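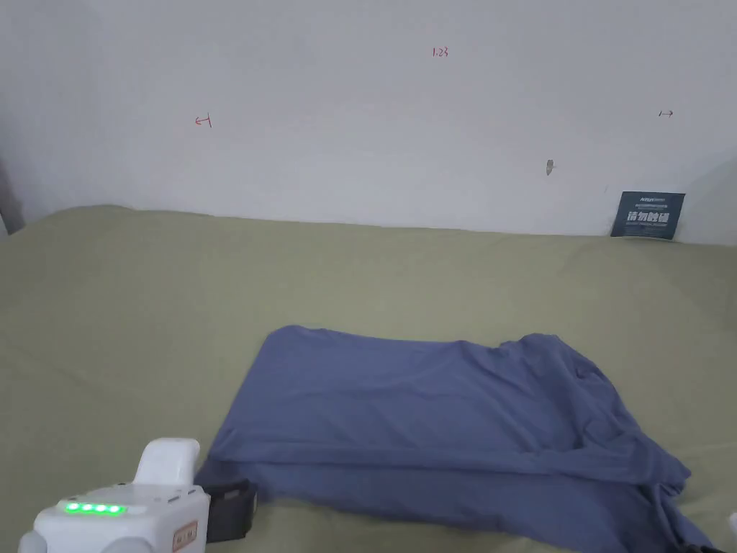 El paño azul sobre la tela verde, con la pinza en la esquina.

20/12/2020

Escribo otra vez en español, porque Slavica dice que un idioma que no se escribe se pierde por las manos. No sé si la expresión existe. Ella tampoco lo sabe, pero la repite mucho y ya la tengo dentro de la cabeza.

Quiero dejar anotado lo que pienso sobre la ropa. En la comida discutí con Dušan si las máquinas pueden hacer ya las tareas de una casa. Él dice que sí, que falta solamente que bajen los precios. Yo digo que no, o que todavía no, y que el precio es la parte más pequeña del problema. Discutimos hasta que el café se quedó frío y después él lavó las tazas a mano, cosa que yo tuve la educación de no comentar.

Lo que me ocupa es doblar. Lavar ya está resuelto desde hace mucho tiempo: una caja, agua, un motor, y la ropa gira. A la caja no le importa cómo entra la camisa. Pero para doblar hay que saber dónde está la esquina, y una tela arrugada esconde sus esquinas. El paño azul tiene arriba un lado bastante recto y liso, que cualquier persona llamaría doblado, y a la derecha un montón de pliegues donde yo no sabría decir cuál capa es cuál. Con los dedos lo averiguo enseguida. Con una pinza tengo que decidirlo antes de cerrar, porque la pinza no me cuenta nada por el tacto. Toma lo que hay entre sus dos partes, sea una capa o sean varias.

Aprendí hoy la palabra «dobladillo». Es bonita y me hizo falta toda la tarde.

Lo que dijo Dušan

Para ser justa con él, copio sus argumentos. Trabajó en Damgaard, en el almacén, y allí vio brazos que levantan cajas sin equivocarse durante todo el turno. Dice que si una máquina puede con una caja de 20 kilos, puede con un trapo que no pesa nada. Dice también que la gente se rió del lavavajillas. Y que su cuñado tiene una aspiradora redonda que limpia sola y que solo se queda atrapada debajo del sofá (él dice «solo», el cuñado seguramente dice otra palabra).

Le contesté que la caja es siempre la misma caja. Si la dejas en el suelo y vuelves después de comer, tiene la misma forma. Un trapo cambia de forma cuando lo tocas, y el plan que tenías ya no sirve. En el papel de un taller en Puddale leí, el mes de March (perdón, marzo, siempre me sale en inglés), que un sistema tardaba 2 minutos en doblar una toalla, y era una toalla preparada, puesta plana sobre una mesa, sin compañía. Dušan opinó que 2 minutos no es mucho si uno está mientras tanto en otro lugar. En esto tiene un poco de razón. Yo no tengo prisa por mis toallas.

Entonces me fui con otro argumento, que es el que me parece el bueno: el trabajo de la casa casi nunca empieza con la toalla plana.

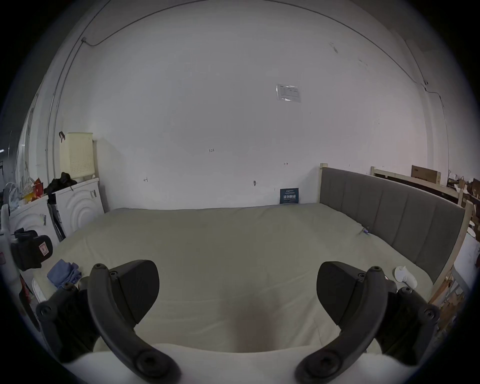

El montón

Cuando se habla de «hacer la colada» se piensa en la lavadora, y la lavadora es el único mueble que hace su parte sin que yo le explique. Encima está el cesto amarillo, y al lado del cesto hay un montón de ropa negra. ¿Está limpia? ¿Está esperando? Yo, que soy una persona, tendría que acercarme y tocar, quizás oler. Una pieza blanca y pequeña está junto al cabecero, parece un calcetín, pero no lo juraría. El trapo azul está hecho una bola en el borde de la cama. Las bolsas de colores se juntan contra la pared y no sé si alguna de ellas también cuenta como ropa.

Todo esto es la tarea verdadera. Antes de doblar hay que buscar, separar, decidir que una cosa es un calcetín y que otra es una bolsa. Después hay que llevarla a una superficie. La cama sirve, es lo que usa mi madre, pero una sábana también se arruga, y cuando la pinza empuja contra ella, se mueven las dos telas. Para mis ojos son dos cosas distintas, una verde y otra azul. No estoy segura de que dos telas blancas fueran tan fáciles, ni para mí ni para una máquina.

Y luego está el asunto de lo que no se debe tocar. El cartel azul oscuro contra la pared lo dice en chino, «por favor, no tocar». Le pregunté a Dušan si su brazo del almacén leería el cartel. Se rió y dijo que eso era trampa. Pero una casa está llena de carteles así, solamente que no están escritos: el jersey que va aparte, la camisa que se cuelga y no se dobla, el trapo viejo que parece para tirar y es el preferido de alguien.

Cuentas antes de dormir

Mi posición, para poder compararla cuando lea este cuaderno dentro de unos años. Una máquina que dobla toallas iguales, puestas delante de ella una por una: sí, y pronto, en una lavandería grande. En Gastau la directora habla de 400 toallas cada mañana y allí entiendo muy bien el interés. Una máquina que entra en un dormitorio, mira el montón y termina con la ropa en el armario: no la veo cerca. Dušan apostó una cena a que sí la tendremos antes de que él se jubile. Acepté. Ahora me doy cuenta de que no le pregunté cuándo piensa jubilarse.

Lo que sí me gustó de las pinzas es que los dedos se parecen a algo que yo conozco. Los que se curvan hacia dentro, con la punta como una cuña, me recuerdan a la manera en que mi abuela cogía los bordes de la masa, con dos dedos tiesos y sin apretar. Ella tampoco miraba mucho. Supongo que en sus dedos había sesenta años de masa, y no sé cómo se mete eso en una máquina, ni siquiera sé cómo se escribe en un cuaderno.

Slavica corregirá esto mañana. Slavica, si lees: dejé «por las manos» sin cambiar. Y falta comprar jabón, el del bote se acabó.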